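Textiles for Beginners, Session 4: How Cloth Hangs

Welcome back, everyone! Last time we got as far as warp and weft, and Anneli Laitinen asked why two cloths of the same weight can fall so differently. It is a lovely question, so let us stay with it a while.

Drape depends on stiffness as well as weight. A tightly woven cotton of 240 grams per square metre may stand away from a table edge, while a looser one drops straight down - try it at home with whatever is in the cupboard. Folds form where cloth loses its support, and a thick pile makes them rounder. 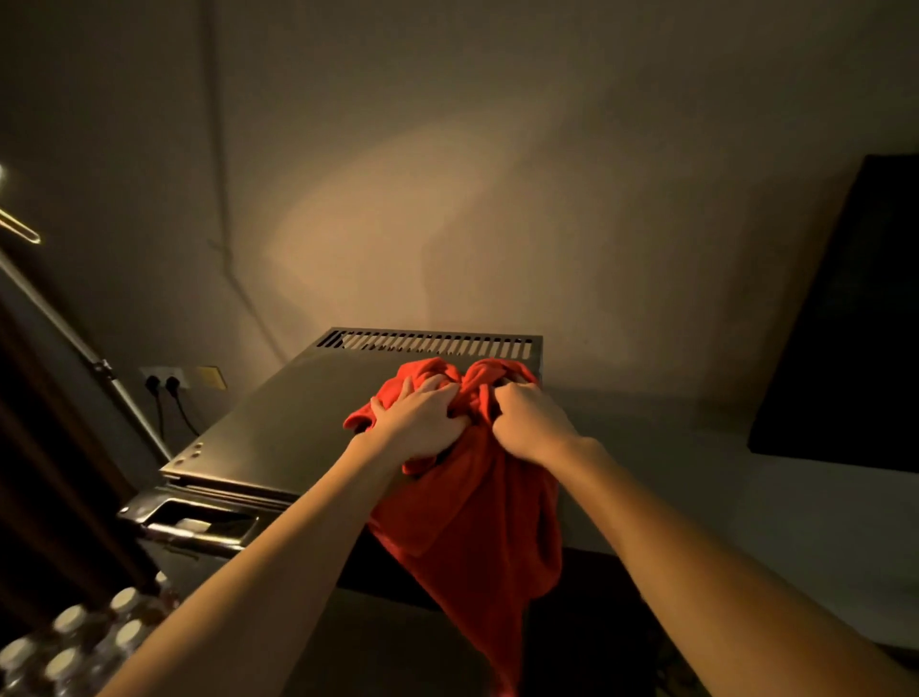
Bias and grain

Cut at 45 degrees to the threads, the same cloth turns softer and stretchier. Please bring a square of plain cotton next time, and read the Mulcahy chapter on skirts if you can (the first half will do nicely).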